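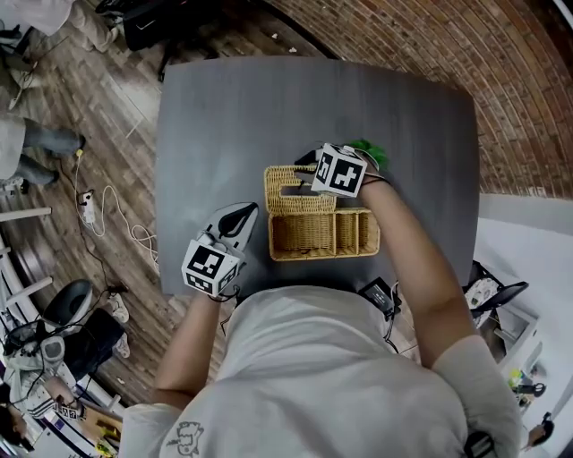 A dial pressure gauge on a home compressor or well tank will last for years if it is stored and fitted properly. Most of the ones that come back to us at Bastos with a bent pointer were damaged in a drawer. Keep spare gauges apart from wrenches and fittings. A woven wicker basket with compartments does the job well, with one gauge to a compartment, face up, and the threads wrapped in a rag.

Fitting a gauge

Shut off the supply and bleed the line before you touch the old gauge. Open the drain and wait until the flow stops completely. The old gauge may not read zero even then, so don't go by the pointer.

Clean the female threads with a small brass brush. Wrap the new threads with 3 turns of PTFE tape, going clockwise as you look at the end of the stem. Leave the first thread bare so that no tape gets into the port.

Turn the gauge in by hand, then finish with a 14 mm wrench on the square flats below the case. Never tighten by gripping the case. It can shift the movement inside and throw off every reading after that.

Checking the reading

With the line open to the air, the pointer should rest on zero. If it sits a little above, tap the case lightly with a fingertip and look again. A gauge that still reads high should be replaced.

Pick a range about twice your normal working pressure. Gauges that run near the top of the dial all day wear out early.

On a pump line, put a snubber between the pipe and the gauge. Daiane Rangel at our Provthorpe counter keeps the small brass ones in stock. Bring the old gauge with you so she can match the thread.

In October, drain any gauge on an outdoor line and bring it inside. Water left in the tube will split it at the first hard freeze.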